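Why Is a Basketball Jersey Full of Tiny Holes?

By Carolina Bettencourt

Pick up a basketball jersey and hold it near a window. Light comes through it. If you look closely, you will see that the cloth is covered in very small holes. A cloth like this is called mesh.

The holes are meant to be there. They are part of how the shirt does its job. To understand the job, you first need to know what your body does when you run.

Your body makes heat

Your muscles use energy when they work. Some of that energy moves you down the court, and a lot of it turns into heat. Your body does not want to get too hot, so it sends sweat out through your skin. Sweat is mostly water with a little salt in it.

When sweat dries, it turns into a gas called water vapor and floats away. This is called evaporation. Evaporation takes heat with it, and your skin feels cooler. You can feel the same thing when you step out of a bath and the air seems chilly.

Sweat can only dry if air can get to it. A raincoat keeps air out, so running in a raincoat makes you feel sticky and hot. Mesh lets air in and lets water vapor out.

What the cloth is made of

Most basketball jerseys today are made of polyester. Polyester is a kind of plastic that has been pulled into long, thin threads. The threads do not soak up much water. Cotton does, and that is why a cotton T-shirt gets heavy when you play hard in it.

Long ago, players wore jerseys made of wool. They were warm and they could itch. Later came cotton, then shiny cloth, and then the light mesh that players use now.

Mesh is usually knitted, like a sweater, but by a machine with hundreds of needles. The machine makes loops of thread and leaves gaps between some of them. The gaps become the holes. Because it is made of loops, the cloth can also stretch a little when you reach up for a ball.

A jersey has no sleeves, and the armholes are wide so that the arms can swing freely. The edges around the neck and arms are finished with a band called trim. Trim keeps the edges from stretching out of shape or coming apart.
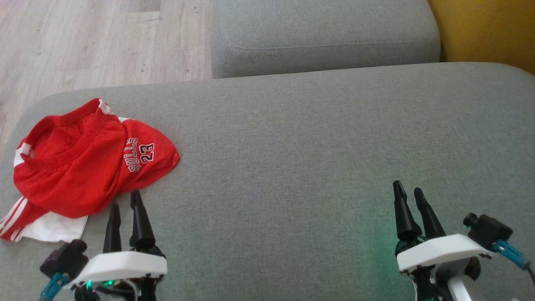
Mesh is also easy to leave in a heap. It is soft and thin, and it folds in on itself as soon as you let go of it. It does not wrinkle as badly as cotton, so a jersey that has spent the night on the sofa will often look fine after a good shake. Shaking it out before it goes in the wash is still a good idea, so that the water can reach all of it.

Letters and numbers

A jersey tells you two things. The name on it can be the team or the player. The number helps people tell the players apart. Referees use it when they call a foul, and they show it with their fingers to the people keeping score.

Letters and numbers often have an outline in a second color. Black on red can be hard to read from far away. Put a thin white line around the black and the shape stands out.

There are a few ways to put letters on a jersey. They can be cut from cloth and sewn on. They can be printed with thick ink, or they can be pressed on with heat. Printed and pressed letters can crack if they get too hot, so a jersey needs some care.

How to look after a jersey

1. Turn it inside out. This keeps the letters from rubbing on zippers and buttons.
2. Wash it in cold water with clothes of the same color. A new red jersey can turn white socks pink.
3. Leave out the fabric softener. It can coat the threads, and then sweat does not dry as well.
4. Hang it up to dry. Mesh dries quickly and does not need a hot dryer.
5. Fold it with the letters flat. Ask a grown-up before you use an iron on it.

Try it yourself

You need a piece of mesh, a piece of cotton the same size, two spoons of water, and two plates.

Put one piece of cloth on each plate. Pour one spoon of water on each. Wait a minute, then lift both pieces and let them drip. Which one feels heavier? Hang them side by side and touch them every ten minutes until one of them is dry.

Write down which one dried first. Then try it again with an old wool sock, and see where it fits in.

Words to know

Evaporation: when a liquid turns into a gas.
Mesh: cloth with many small holes.
Polyester: a plastic that can be made into thread.
Trim: a band that finishes the edge of a piece of clothing.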